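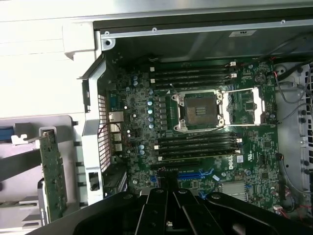

Meriem El Khatib wrote:
I read the same police notice and I don't see where it says the windshield tags are going to stop anything. It says every vehicle on the procession route gets a tag with a chip in it and gets logged at the Undadgate checkpoint. Fine. So they know what drove in. How does that tell them what's in the trunk?

ridgeline_pete
Posted Monday, 7:40 am
It isn't meant to tell them what's in the trunk. The tag means a bus that was searched at Undadgate can be tracked to the church lot, and if it stops for twenty minutes somewhere it shouldn't, the command post gets an alert. Last year they were doing that with two guys and a clipboard.

Meriem El Khatib
The two guys and the clipboard caught the van with the fake parking permit. What did the tags catch in the trial?

ridgeline_pete
Don't know. They haven't released it.

Meriem El Khatib
Right.

oldbridge
For anyone who hasn't read the thing, the part that matters is on the second page. They issued 1645 tags for the trial in the spring and 92 of them "did not report a final position." The notice calls that within expected limits. Expected by who? If I lost track of that many vehicles on a route I was supposed to be guarding I'd call it something else.

t_marlow
A tag that doesn't report isn't a lost vehicle. The river road has no signal for a long stretch, everybody here knows that. Most of those were probably parked down there with a driver asleep in the front seat.

oldbridge
"Probably." And the river road is exactly where they moved the walkers to this year.

ridgeline_pete
They moved the walkers there because of the bridge. You can't have thousands of people bunched up on a bridge with buses idling next to them. I think that was the right call whatever you think of the tags.

oldbridge
I agree about the bridge. Don't lump it in with the rest.

kestrel44
I've worked the gate at Hiltmont for the November procession a few times (security firm, not police, so take it for what it's worth). Going by the briefing we got, the search at Undadgate is mirrors under the bus, one dog if the dog is available, and a look through the luggage bay. On a busy morning they can get through up to 200 vehicles before the walkers set off. After that the line backs up onto the highway and somebody with more rank than me starts waving them through. No tag fixes that part. You need a second dog and a second lane.

t_marlow
Do they wave them through untagged?

kestrel44
No, they get the tag. That's my problem with it. Somebody at the other end sees a green dot on a screen and figures it's been searched.

Meriem El Khatib
That should have been the first line of the notice.

ridgeline_pete
OK, that's a fair hit. I assumed the tag came after the search. If it's handed out either way then I'd like to hear the department say so.

sandlot
You people would complain if they did nothing. There was a credible threat two years ago and they had to clear the whole church lot with families standing in the cold. I was there with my mother. I'll take a green dot.

oldbridge
Was it credible? They said "credible" at noon and "under review" by dinner and then never mentioned it again. I filed a records request and got back a page and a half with most of it blacked out.

sandlot
So they should have ignored it?

oldbridge
No. They should tell us afterward what it was. Those are separate things.

t_marlow
Who makes the tags? The notice just says "the contractor."

kestrel44
Temolance. The boxes at the gate had it on the side. The tracking software was a different outfit, Tawfik, and the two didn't always agree on the time of day, so you'd get a bus arriving before it left. They may have sorted that out by now. I haven't seen the new version.

Meriem El Khatib
A bus arriving before it left. And this is what replaces the roadside posts?

ridgeline_pete
Some of the posts. The notice says the ones within 100 yards of a camera.

Meriem El Khatib
Which is all of them through town and none of them on the river road, so I suppose the river road keeps its people. Does anybody know if that's how they're reading it?

kestrel44
That's how it was last time I asked. I'd ask again.

t_marlow
Public session is Monday evening at the annex. I'm going to bring up the dog and the second lane. If somebody else could take the missing tags, I'm bad at follow-up questions.

oldbridge
I'll do the tags.

sandlot
I'll be there too, and I'm speaking in favor.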